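Ikcombe Drive Swap Notes and Picture Set
README, last changed 09/04/2003

What is in this folder

Notes and still pictures on fitting hard drives into server chassis. The work covered is small and repetitive: take a drive, put it in a caddy, bring the caddy to the chassis, push it home, write down which bay it went into. The set was put together at Ikcombe for people who label pictures of hardware and for people who need a plain reference on how a caddied drive goes in.

There are 1368 pictures in the set. Of these, 922 have been checked and labeled. The rest have a file entry but no labels yet, and should be left out of any totals you publish.

Folders

stills — the pictures, grouped by session
labels — one text file per session, one line per picture
bays — the bay log, kept by hand and typed up afterward
notes — this file, the word list and the change list

Sessions are numbered from 1 to 37. The numbers follow the order in which the sessions were typed up, so session 12 may be earlier than session 9. Use the bay log if you need the real order.

Where the hardware came from

Most of the chassis were at Pernbridge, in the lower storeroom. A smaller group was at Vellamstead and was worked on there before the shelves came down in November. Caddies were shared between the two places and got mixed up more than once. The color of a caddy therefore tells you nothing about which chassis it belongs to. If you need to know, look up the bay number.

Drives were spares. None of them held data anyone wanted, and serial numbers are not part of the labels. Please don't add them, even where a sticker can be read.

Words we use

Caddy: the carrier a drive sits in. Some people say tray or sled. In the labels it is always caddy.

Chassis: the server case the caddy goes into. If only part of it shows, it is still labeled chassis.

Bay: one slot in the chassis, numbered from the left as you face it.

Connector end: the end of the drive with the data and power contacts. It goes in first.

Board side: the side of the drive with the circuit board on it. The other side is the lid side.

Seated: the caddy is fully in and the latch is closed. Use this only if both can be seen. A caddy that looks nearly in is labeled "entering."

Label lines

Each line has the picture number, the session, the stage, the side of the drive that shows, the caddy color, and a free comment. Fields are split by a semicolon. An empty field means the labeler could not tell. It does not mean "none."

The stage is one of: bench, approach, entering, seated, removed. "Approach" covers everything from the moment the caddy leaves the bench until it meets the bay. "Removed" is taken from the bay log and is never guessed from the picture alone.

Caddy color is written as a single plain word. We tried shades in the first few sessions and gave up, as two people rarely picked the same one under the storeroom lights.

Fitting a drive, as done here

Set the caddy down flat with the open side up. Lay the drive in with the connector end toward the back of the caddy and line up the holes. Start all the screws by hand before tightening any of them. Keep fingers off the contacts and off the board.

Check the bay for leftover screws and cable ties. Open the latch fully. Bring the caddy up square to the bay and slide it in with even pressure. If it stops early, pull it out and look at the rails before trying again — the older Antal rails bend inward at the front and will catch one corner. Close the latch last.

Write the bay number down before picking up the next drive. Most of the errors in the bay log come from filling in several lines from memory.

Sample picture

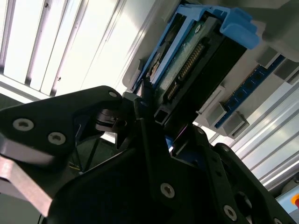
Hard drive in a bright blue caddy, at a light grey chassis. Green circuit board and SATA connector in view.

A line for a picture of this kind would read "approach; board; blue," with the gold contact pins mentioned in the comment if the labeler wants to. The longer and shorter parts of the connector are not labeled separately.

Known problems

There are 98 pictures with no matching line in the bay log. They are kept in the set with the bay number left blank.

Steep angles make it hard to judge how far a caddy is from the bay. Labelers disagreed most often between "approach" and "entering," and in those cases the earlier stage was kept.

Dark drive casings lose their edges in low light. Do not use the labels to measure the size of a drive.

In sessions 4 and 5 the words "tray" and "caddy" are both used. These should be read as the same thing. The files will be corrected when the remaining labels are done.

Use and changes

You may copy and use the set for teaching, testing and research. Keep this file with it. If you change labels, add a line to the change list with the session number and what you changed — don't overwrite the old file. Corrections to the bay log should go back to Ikcombe so that the typed copy and the paper copy still match.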